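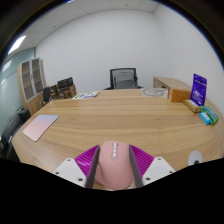
Page 2 of 26

Email open rates for a printed catalog campaign
Posted by Odstead Garden Supply, Oct 10, 2026

Our firm mails a seasonal catalog and follows it with an email to the same customers. In March the email went to 294 addresses, and the reported open rate was far higher than the number of orders would suggest. We use Adau to send our messages. May the open rate be relied upon when deciding whether to repeat the mailing?

Pustden Print and Mail
The open rate should be treated with caution. Some mail programs load the hidden tracking image automatically, and each load is recorded as an open. We advise clients to compare clicks and orders instead — a separate discount code for the catalog and another for the email will show which one produced the sale.

Ó Gríofa
We stopped looking at opens. Check your unsubscribes too.
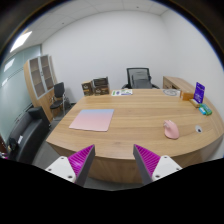
Should the two discount codes offer the same amount?
The same amount is preferable, as a larger discount on one side would draw orders to it and spoil the comparison. Both codes should also expire on the same date.

Adau Users Group
Check the report settings as well. In our account, repeat opens by one reader were included in the total until the unique opens option was selected.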